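Handwashing a wool jumper without ruining it

Apr 17, 2024

I have shrunk two jumpers in my life and both times it was the machine, on the setting that was meant to be safe. The second was a grey Fotar crew neck I'd had for years. After that I went back to doing wool by hand, the way Wakana Kinoshita taught me when we shared a flat.

Water first. It should feel like nothing much on your wrist, a bit cooler than a bath. Wool doesn't mind cool water. What it hates is a change, so if you wash cool you must rinse cool as well. I use a capful of wool wash and swish it in before the jumper goes anywhere near it.

Then leave it alone. 12 minutes is enough for something worn a few times. Press it down gently, lift it from underneath, press again. Don't rub the cuffs together, however grubby they look. A cloth with a drop of the same wash, dabbed on the mark, does a better job. 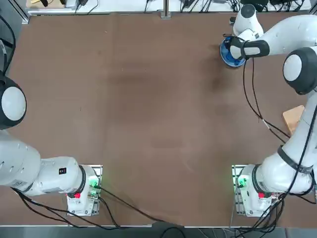
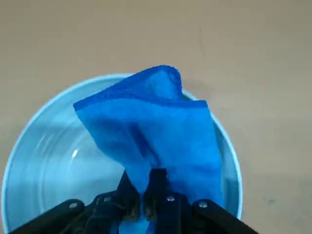

Rinse until the water runs clear, which for me is usually four changes. Declan Costello says he stops at two and his jumpers look fine, but he also wears them under a coat all winter, so who can tell.

Never wring. Squeeze the water out against the side, then lay the jumper flat on a big towel, roll the whole thing up and kneel on it. Unroll, move it to a dry towel and pull it back into shape while it is still damp — sleeves straight, hem level, neck closed. I measure mine across the chest before washing and write the number down. The navy one is 50 cm and has stayed there.

Drying takes up to two days in April with the heating off. Turn it over once. Keep it away from radiators and out of direct sun.

Next on the pile is a cardigan from Humphreys with leather buttons. I think those will have to come off first, and I haven't decided whether I can be bothered sewing them back on.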